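Hemmin is a software package for turning recordings made with hand-held grippers into training data for robot manipulation policies. It covers time alignment, tool pose estimation, gripper width measurement and dataset export, and is used mainly for two-handed tabletop tasks. Control of a physical arm is handled by a separate program, Treltness, which shares its file format.
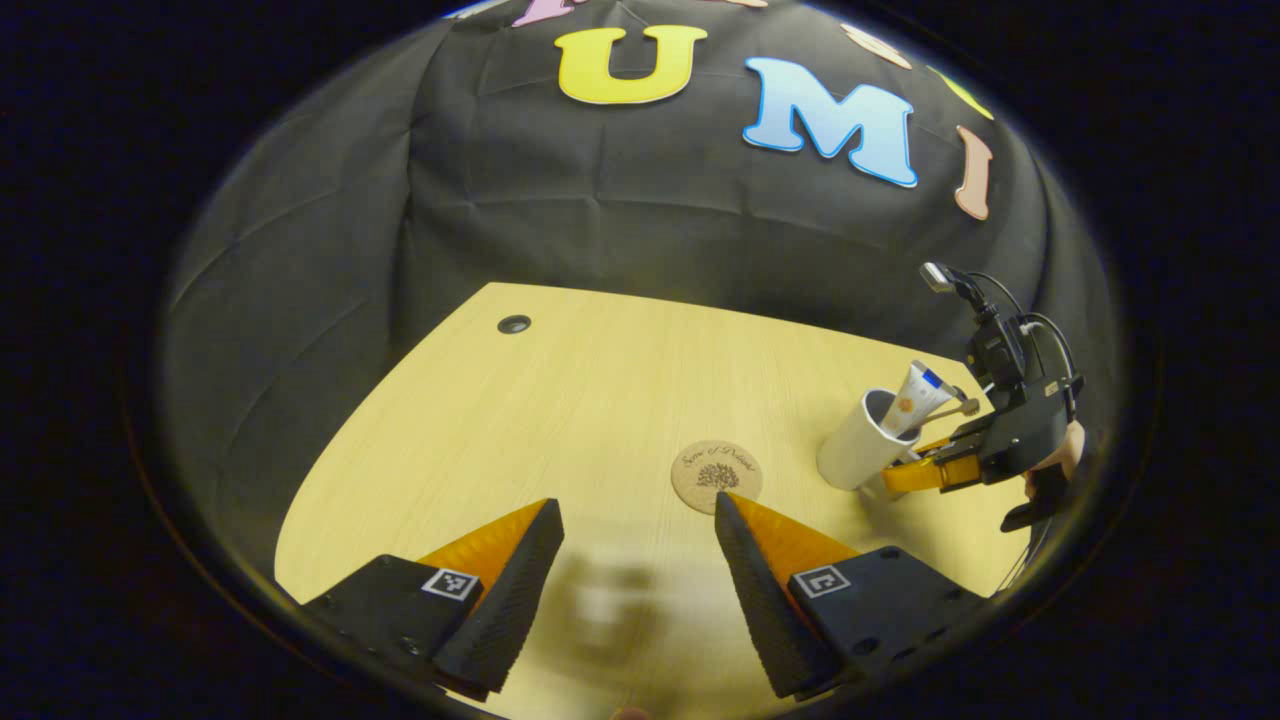 This page was last edited on Feb 16, 2024.

Overview

Input to Hemmin is a set of wide-angle videos, one per gripper, together with motion sensor logs. The fisheye view keeps both fingers and much of the work surface in sight, at the cost of strong distortion toward the rim. A lens model fitted during calibration is applied to marker corners and tracked features. The video itself is left in its original projection, and policies are trained on it directly.

Processing stages

The first stage, alignment, places all streams on one clock. Recordings with an offset greater than 31 milliseconds after correction are rejected.

The second stage estimates the path of each gripper by visual-inertial mapping. Plain cloth and bare tabletops give few stable features, and tracking can be lost when the camera turns toward them. Printed or cut-out shapes fixed to a backdrop supply high-contrast edges at a known distance from the work area. Moving objects are a second source of error — a gripper held in the other hand may fill a large part of the view — and a mask is applied to such regions before features are matched.

The third stage reads the square fiducial markers on the fingers. The distance between the left and right marker is converted to an opening width with a per-device table. If one marker is hidden, the width is computed from the other on the assumption that the fingers move symmetrically. If both are hidden, the value is interpolated for up to 7 frames, after which the segment is flagged.
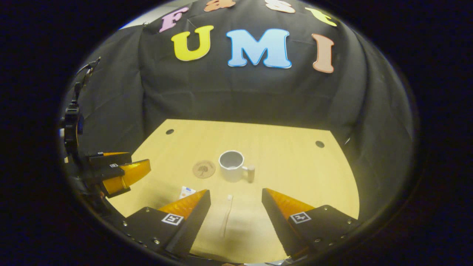
Two-gripper tabletop setup with a mug and a cork coaster.

Relative pose

In two-handed recordings, each gripper is first located in its own map. The maps are then merged, and the pose of one tool is expressed in the coordinates of the other. Merging requires that the two cameras have viewed enough of the same background. The default threshold is 70 shared features. Below it, Hemmin keeps the episodes but marks them as single-handed.

Export and planning

Finished episodes are written as compressed arrays with images, poses and widths at a fixed rate. Treltness reads the same arrays for replay, checking each path against the joint limits and speed limits of the target arm. Paths that cannot be followed are listed in a report and left out of the training split.

Test data

The Losdale set, distributed with the source code, contains 1064 episodes and is used for regression tests. A smaller set, Gatholm, covers calibration only.

See also

Camera calibration
Fiducial marker
Imitation learning
Visual-inertial odometry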